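**Sirnholm workshop – bench notes, 28/08/2023**

Work resumed on the desktop tower received from the Kragh office. The unit was placed on its side on the ribbed aluminum table and the side panel was removed. The intake form gives its storage period as 12 months and requests an inspection before any parts are ordered.

The processor socket is empty and its retention bracket is open. Colleagues are asked to keep tools and sleeves clear of the pin area until a cover has been fitted. The expansion card with the heatsink remains in its slot. The power supply is also still in the case, with its rating label facing up, so the values can be copied without removing it.

The drive cables have not been sorted. They are to be labeled before anything near the drive cage is disconnected – the January entry for the Clirkau units explains the labeling method. Sorier has been asked to quote for a replacement processor, with a limit of 60 dollars.

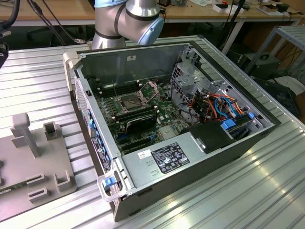
*Reading time: 1 minute*

Outstanding: socket cover, cable labels, rating label values to be entered on the intake form. The case screws are to be kept in tray 40.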